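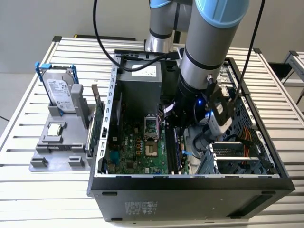 Cunham Tabletop and Online Games Club – Online Section

Why I'd scrap daily login rewards tomorrow

I've been playing Pultlow for a bit over 2 years now, and last Thursday I did something I hadn't done in all that time. I went to bed without logging in. No daily chest, no stamp on the little calendar, nothing. I lay there for a good twenty minutes feeling as if I'd left the oven on.

Which is daft, isn't it? I'm a grown adult with a job and a cat. But I had 300 days of stamps behind me, and the game had told me, every single morning, with a little fanfare, that I had 300 days of stamps behind me. I'd started to believe they were worth something.

If you've never played an online game of this sort, the idea is simple enough. You open the game, you get a present. Open it again tomorrow and the present is slightly better. Miss a day and you slide back down to the rubbish presents. On day seven in Pultlow you get a Volska crystal, and you need those to improve your armour past the silver tier, so it isn't as though you can shrug and ignore the whole business. I tried that in my first month and spent ages stuck in the same brown boots while everyone else in the guild was swanning about in blue.

My complaint is that it has slowly changed what I do in the game. When I started I'd sit down after tea and wander off somewhere. I'd get lost in the marshes, get eaten by something with too many legs, meet a stranger who knew the way out, and end up chatting until far too late. These days I log in, take the chest, do the four dailies, hand in the guild tokens, feed the mount and log out again. It takes me 60 minutes if the queue for the Mazza dungeon is bad. I could do it half asleep, and plenty of mornings I have!

I asked our guild when any of us had last been into the marshes. There was a long silence in the chat and then somebody typed 'are the marshes still in'. They are still in, by the way. I went and checked. They've put a nice new bridge over the north end and I don't think a soul has walked across it.

Now, I do know the argument on the other side, because I used to make it myself. A game with a live world needs people in it. If everyone turns up only when they fancy it, then the dungeon queues dry up, the market goes dead and the newcomers find an empty town and leave. A small present every day keeps the lights on. And it's kinder to the people who can't spend money, who can get their crystals by being patient and don't have to buy them from the shop. I think there's something in that second part. I've got friends in the club who've never paid a penny for Pultlow and have better gear than I do, and good for them.

But look at who the daily chest leaves behind. People on shifts. People with a new baby. Anyone who goes on holiday somewhere with bad wifi – I have stood on a harbour wall holding my phone over my head to collect a virtual turnip, and I'm not proud of it. One of our best healers was poorly in February and couldn't play for weeks, and when she came back she was so far down the ladder that she couldn't join us in the dungeons she'd taught us. She gave it a fortnight and then packed it in. We lost a healer, she lost her friends' company of an evening, and I can't see who gained.

And the full town isn't really full, either. There are 700 characters standing in the square at reset time, I've seen them, and they're all facing the same chest. Ten minutes later they've gone. You can't tell me that's a lively world. It's a bus stop.

So what would I do? I'd give people the same presents and let them pick them up whenever they like. Put seven chests out at the start of the week and let me open the lot on Sunday afternoon if that's when I've got time. I'd play longer, I'm sure of it, because I'd be sitting down on purpose with a mug of tea and nowhere to be. Somebody who prefers ten minutes each morning could carry on as they are. The patient players still get their crystals. If the developers are worried about the queues, then make the dungeons worth queueing for, and put something at the far end of that bridge.

I'd also get rid of the counter. That's the bit I mind most, I think. The crystals are useful, fair enough, but the number on the calendar does nothing at all except sit there getting bigger, and the bigger it gets the worse you feel about breaking it. I've turned down a lift home from the pub over that number. (Well, I took the lift in the end, but I was on my phone the whole way and I was poor company.)

A few people at the club have said I'm making a fuss, and that if I don't like the chest I needn't open it. They may be right, and I've had a go. Since last Thursday I've logged in when I wanted to and not otherwise. My stamps are gone, I'm back on the turnips, and around half the guild think I've quit. I've also been across the new bridge and found a ruined mill with a fishing spot behind it, where you can catch an eel that I'd never even heard of. I put it up in the guild hall and somebody asked which daily it came from.

I'd like to take a group out there before the next patch. If you play Pultlow and fancy it, leave a note on the club board with your character's name and what evenings suit you. Bring antidotes, the things with too many legs haven't gone anywhere.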